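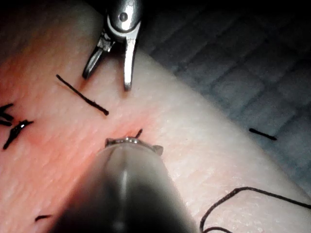 最終更新:10月

印刷する | メールで送る

2 非上場企業向け貸付の保有と中途譲渡

本節では、個人投資家が非課税口座を通じて保有する非上場企業向け貸付について、満期前の譲渡がどのような条件で行われているかを整理する。対象は、Grerunauに本拠を置く仲介業者Vurivitzが取り扱った貸付58件である。借り手はいずれも中小の事業会社で、業種には卸売、食品加工、介護サービスなどが含まれる。最長の契約期間は七年であった。

貸付の利率は契約時に固定され、利息は四半期ごとに支払われるものが多い。元本は満期一括で返済されるか、据置期間を経て分割で返済される。投資家から見た場合、両者の違いは受取利息の総額よりも、途中で資金が必要になったときの選択肢に表れる。分割返済型では残高が減っていくため買い手の負担する金額も小さくなるが、その分、譲渡一件に占める事務手数料の割合は高くなる。

中途譲渡を希望する投資家は、Vurivitzの掲示板に希望価格を登録する。掲示期間は30日で、その間に買い手が現れなければ登録は失効し、再登録には改めて申請を要する。価格は売り手が決めるが、借り手に延滞がある場合は掲示そのものが停止される。停止中も利息の受取権は売り手に残る。この取扱いは約款の本文にはなく、付属の運用細則に置かれている。

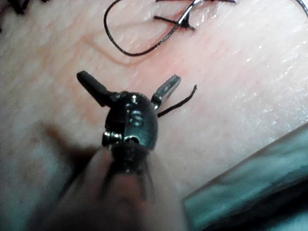

図2 縫合練習用パッドの上で先端を開いた器具

譲渡価格の分析では、残存期間、担保の有無、借り手の直近の決算開示の時期を説明変数とした。データはVurivitzの取引記録から抽出し、集計ソフトウェアOtarで整形した。同一の貸付が複数回譲渡されている場合は、初回の譲渡のみを用いた。初回以降を含めた推定も行ったが、係数の符号に変化はなかった。

残存期間が長いほど額面に対する割引は大きい。担保付きの貸付では割引が小さくなるものの、担保が在庫や売掛債権である場合には、無担保の貸付との差は明瞭でない。決算開示の直後には掲示件数が増える傾向があり、成立価格のばらつきも広がる。開示内容の良否を区別した推定は、標本が小さく安定しなかったため、本稿では報告しない。

Fothergillの先行稿では、投資家が割引を受け入れる理由として、生活資金の必要と借り手への信用不安が区別されていた。今回の記録には譲渡の理由が残されておらず、この区別を引き継ぐことはできない。

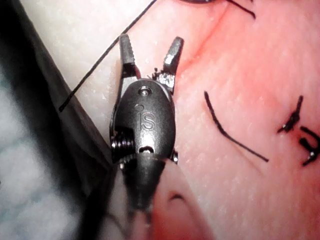

非課税口座の中で貸付を譲渡した場合、代金は口座の外に出たものとして扱われるのか。
譲渡代金は口座内の現金として記帳され、投資家が引き出しを指示するまでは口座内にとどまる。引き出した後に同額を戻せるかどうかは、口座の契約が再預入を認めているかによる。

比較のため、Buntingの取扱いにも触れておく。同社は掲示板を設けず、譲渡の申込みを受けた時点で他の顧客に個別に照会する方式をとる。成立までの日数は公表されていない。手数料は売り手のみが負担し、借り手の承諾は契約で事前に得ている。価格の比較可能性という点ではVurivitzの方式に劣るが、延滞中の貸付についても照会を拒まない点は異なる。 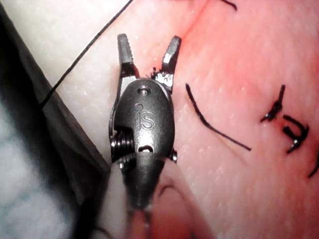 端数の処理は、分割返済型の貸付を譲渡する際に最も問い合わせの多い項目である。譲渡日が返済日の直前にあたると、返済予定の元本と経過利息の一部が売り手の勘定に残り、翌四半期の精算まで消えない。図の器具では、開いた二つの顎のうち右側の付け根に、ほつれた黒い繊維がわずかに絡んでいる。残された端数もこれに似て、金額としては小さいが、売り手の口座が閉鎖手続に入っている場合には手続全体の進行に影響する。Vurivitzの細則は、端数を買い手に引き継ぐ選択を認めているものの、申請は掲示の登録時に限られる。掲示後に返済日程が変更された貸付では、この選択を使えない。

以上の記録は一社の掲示板に限られ、照会の段階で取り下げられた譲渡は含まれていない。取り下げ分を含む推定は、次節で標本の選択を扱う際に改めて検討する。

お問い合わせ:Pauline Fothergill | 著作権は著者に帰属します | ページの先頭へ戻る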